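4.2 Two controllers, one gripper

Okay, so by this point in the paper you know what we wanted to find out: does the fancy controller beat the plain one when the gripper stays exactly the same? Toshio Minami wrote the plain one (we call it Nakpan) back when our simulator could barely load a table, and all it does is move the hand to a target pose at a fixed speed and close the fingers. Driltel is the newer one. It slows down near the target, watches the gap between hand and counter, and is allowed to stop and re-aim before it closes. Anahera Donnelly and I built it over one very long January, and I'll admit right away that I wanted it to win!

Both controllers got the same two-finger gripper, the same arm and the same marble-topped counters. We looked at every run from two viewpoints, one riding on the wrist and one standing off to the side. The wrist view is what Driltel uses for its re-aiming step, and it's also the one I kept going back to when a grasp went wrong and I couldn't tell why.
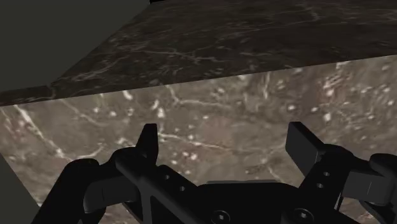 Figure 3a. Wrist view, fingers open over the lighter marble.

Why not just compare the controllers on a real arm? Simulation let us start both of them from the very same poses with the very same object placement, and we couldn't have repeated that closely enough by hand to trust the difference between them.

We ran 290 trials per controller. Every trial used one of 12 objects, and each object had its own list of starting poses, which we fixed before either controller had been tuned. A trial counted as a success if the object left the counter and stayed in the fingers until the arm reached its hold pose. Touching something else on the counter didn't fail the trial, but we logged it, and I'm glad we did (more on that in Section 5).

On the chunky stuff the two were so close that I stopped caring. If the fingers have plenty of height to grab, a pose error of a few millimeters just gets squeezed away when they close, and Nakpan's blunt style works fine. It's faster, too! Toshio has been very nice about this and has only brought it up at every single meeting.

Flat objects were a different story. A tool lying flat gives the fingertips hardly anything to hold, so the hand has to come down very low with a finger on each side of the handle. Nakpan tended to do one of two things here. Either it stopped a hair too high and closed on nothing, or it came down a bit rotated, so one finger landed on top of the handle and pushed. Driltel made the same rotation mistake on its first approach more often than I'd like, but then it usually backed up, turned the wrist and tried again.

The side view was a big help in sorting these cases out. From the wrist I could see how the fingers were turned, but I was pretty bad at guessing height over that veiny marble. From the side, you can check whether the fingers straddle the handle and what else is standing nearby that the arm might bump on its way out.

Figure 3b. Side view of the gripper at a wrench on the counter, with a bowl and a shaker off to the left and the white arm coming in from the right. 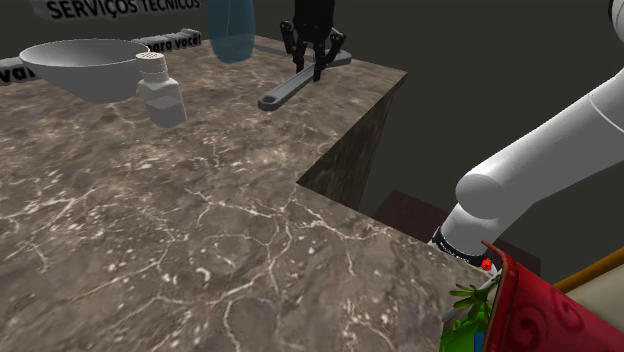
4.3 Tuning, and what I'd change

I should say how much hand-tuning went into all this, as it wasn't equal. Nakpan has a speed and a closing force, and Toshio set both in an afternoon. Driltel has those plus the slow-down distance, the re-aim limit and a patience setting that Anahera named and then regretted naming. We kept two objects aside for tuning and left them out of the reported trials, but Driltel still got way more of our attention. If you reran this with the Plundari settings from our appendix, I'd start by giving Nakpan the same slow-down near the counter. My hunch is that it would close a good part of the gap on flat objects, and we haven't tested that yet.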